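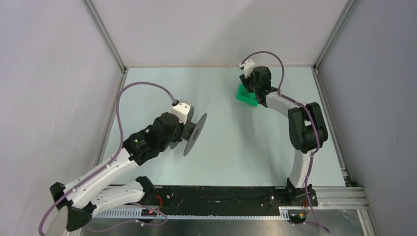
*Spool in the left arm, green box under the right one.*

**Virnance Worine firmware 2.4 - the "10 day standby" claim**

Phones > Virnance > Worine

---

**gkorletey** wrote:

So the new firmware is out and the release notes say standby on the Worine goes up to 10 days. Mine is on it since this morning. Before I get excited, has anyone measured this? The box said six days when I bought it in September and I never got past three and a half, with Bluetooth off and the screen turned down as far as it goes.

I find it hard to believe a software update nearly triples what I'm getting. Same battery, same radio. What did they change?

Gifty

---

**halfbars** wrote:

Power saving on the radio, according to the notes. It checks in with the tower less often. Been running it two days and the meter still says full, which never happened before. I'm happy.

---

**kobina_a** wrote:

The meter on this phone has four bars and the first one always hangs around forever. Full after two days tells you nothing. On 2.2 mine would sit at full for a day and a half, then drop two bars over lunch.

Also "checks in less often" is partly up to the network. The phone can't just decide to ignore the tower. If they're really skipping check-ins you would expect late texts and calls going to voicemail. Anybody seeing that?

---

**halfbars** wrote:

> Full after two days tells you nothing.

It tells me I haven't had to charge it for two days. That was the thing I wanted.

No late texts that I know of.

---

**kobina_a** wrote:

"That I know of" is doing a lot of work there. Have somebody text you at a set time and write down when it shows up. Do it a few times. Until then all we have is a press release and four bars.

---

**jbouvier** wrote:

Moved from the general board. Please keep firmware talk in here, and please don't post links to the leaked 2.5 build, I've deleted two already.

For what it's worth, the small print at the bottom of the release notes says the standby number is with 3G switched off, no email account set up and no alarms. I doubt anyone here uses the phone like that.

Jérémie

---

**gkorletey** wrote:

No alarms?? It's my alarm clock. I assume it's the alarm clock of half the people who own one.

OK so who is willing to do a real test? I can do one with 3G off and one with it on, but I only have the one phone, so it would be one after the other.

---

**rohani_g** wrote:

I have two Worines here, mine and my brother's. His is still on 2.2 because he never updates anything. Charged both overnight, swapped nothing, put them next to each other on a shelf. Same carrier, 3G off, mail off, one alarm each.

Will post when they die.
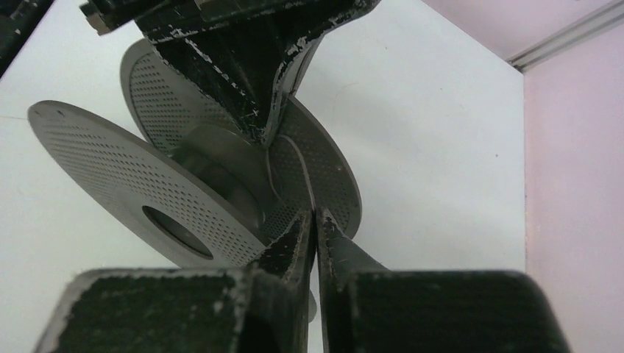
*Metal spool, gripper fingers on the lower rim.*

---

**halfbars** wrote:

Good, that should settle it.

---

**haruto.kudo** wrote:

It won't settle much. Two phones, two batteries of different age, one run. If the brother's battery has been through twice as many charges the old firmware loses no matter what. Swap the batteries and run it again and then I'll pay attention.

I had the same argument on here about the last update. People swore 2.2 fixed the camera lag. I timed it before and after with a stopwatch and got the same number.

---

**halfbars** wrote:

Camera was faster on 2.2 though. Everybody said so.

---

**haruto.kudo** wrote:

Everybody said so because the notes said so.

---

**rohani_g** wrote:

Fair about the batteries. Mine is the newer one by a couple of months. I'll swap for the second run. It does mean a week or more before I have anything to report so please don't all shout at me tomorrow.

---

**mistertoast** wrote:

Something that may matter here. I bought a spare from Gascombe and the label says 2,000 charge cycles, which I have never seen on any phone battery. It lasted two months before it started shutting off with a bar left. Took it to the Simanjuntak counter in the mall and the guy put it on a tester and laughed. If anyone in this thread is running a Gascombe spare, please say so, it will throw the results off.

---

**gkorletey** wrote:

Original battery here. I was about to order one of those spares, so thanks.

---

**halfbars** wrote:

I have the Gascombe one and it's been perfect. Bad batches happen with every brand.

---

**kobina_a** wrote:

So you've been on new firmware for two days, with a spare battery, reading a meter with four bars on it. I'm not trying to pick on you but you see why I'm not throwing my charger away.

---

**halfbars** wrote:

You kind of are trying to pick on me. I said I was happy, I didn't write a paper about it.

---

**jbouvier** wrote:

Easy, both of you.

---

**kobina_a** wrote:

Sorry halfbars. Bad week for chargers in this house.

Did the text test myself, on 2.4. My wife sent one every half hour from the next room, evening only. Three came on time, one was eleven minutes late and then two came together. I don't have numbers from 2.2 so I can't blame the update for it, our coverage is lousy anyway. I'd like somebody with a good signal to try.

---

**rohani_g** wrote:

2009-12-31

First run is over early. Brother's phone on 2.2 with the older battery: dead on day four. Mine on 2.4 with the newer battery: dead this morning, day five. Texts weren't timed, nobody was writing to us anyway.

One day more, and some of that has to be the battery. Swapping them now and starting again tonight.

---

**haruto.kudo** wrote:

Half of what they claim, in their own best case settings. Thanks for doing it properly.

---

**halfbars** wrote:

Still a day better than before. I'll take a day.

---

**haruto.kudo** wrote:

You don't have a day yet. Wait for the swap.

---

**gkorletey** wrote:

Mine on 2.4 with everything switched on the way I normally use it: under three days. That's worse than what I had, though I was on the phone more than usual over the holidays, so I'm not going to claim anything from it.

Does anyone know if you can go back to 2.2? The updater on my PC grays it out.

---

**mistertoast** wrote:

You can't with the official updater. There's a way with the service menu but I wouldn't do it on a phone I needed the next day.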